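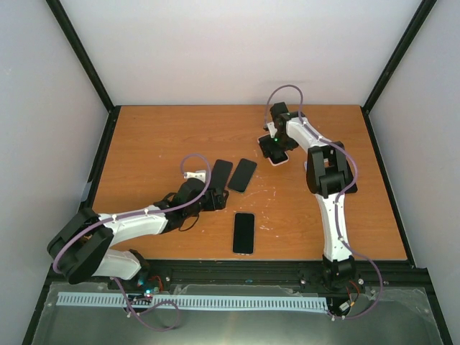
Undport wrote back before lunch that a phone is a phone, that they have been sorting returned handsets by eye for years, and that we were overthinking the whole thing. Maybe. Their last batch came with a sheet marking nearly every unit "good, light wear," and I would like to know what they think heavy wear looks like.

October, phone sorting, second entry

Worked on the small batch again. The question is still whether the Mabula grading card (A to D, glass and edges only) gives the same answer twice. I don't believe it does. Colleagues who like the card are welcome to write in the margin.

Setup. Phones go down on the wood-top table a few at a time, face-up, screens off. Dark glass shows scratches better than a lit screen, or so the card claims. I think it shows fingerprints better and people call them scratches. Wiped each one with the gray cloth, then graded, then wiped again and graded again without looking at the first mark.

Out of 100 phones, 7 changed grade after the second wipe. All of them got better, which makes me think the cloth is doing the grading. The card has no word for "smudge" anywhere on it.

Light-framed phones are a separate headache. Dings that jump out on a black edge just vanish on a pale one, so the pale ones collect A's they haven't earned. I went back over the light ones with a fingernail along the edge and knocked several down to B. Not going to claim the fingernail is a method. It did find things the card missed.

The table itself needs a look. It is covered in little white scuffs and paint specks, worst right of center, and a speck on the wood next to a phone edge reads as a chip if you are tired. I scraped at a few with an old card and got nowhere. Cullura says a plain dark mat would fix this and would like to sell us one. A dark mat under a black phone sounds like a great way to lose the edge completely. Would try a mid-gray one if somebody has a scrap.

Spacing: stop laying them so close together. Two phones nearly touching is how you put the grade sticker on the wrong one. I did this twice before 3 p.m. and caught it both times by the serial, so how many did I not catch?

Bumik's log has 1,531 handsets through their bench on the same card with "no disputes." No disputes could mean the grades were right. It could also mean the buyers never opened the box. The log doesn't say who graded, in what light, or whether any phone was looked at more than once. Asked for that, got the same log again with a new cover page.

Still to do:
- repeat on roughly 200 from the next crate, wipe first, one grade only
- same phones next morning, lamp off, window light
- keep the light-framed ones in their own tray
- write down which cloth
- ask Undport what "light wear" means, in words

If the morning grades match the afternoon ones I will drop this and use the card. Sticker roll is nearly out, the spare is in the drawer under the scale.

This site uses cookies to remember your settings. Accept | Manage

Recent entries
Drawer labels, again
Gray cloth vs. blue cloth
Crate count does not match the slip
What the Mabula card leaves out

Contact the workshop | Copyright, all notebook pages | Back to top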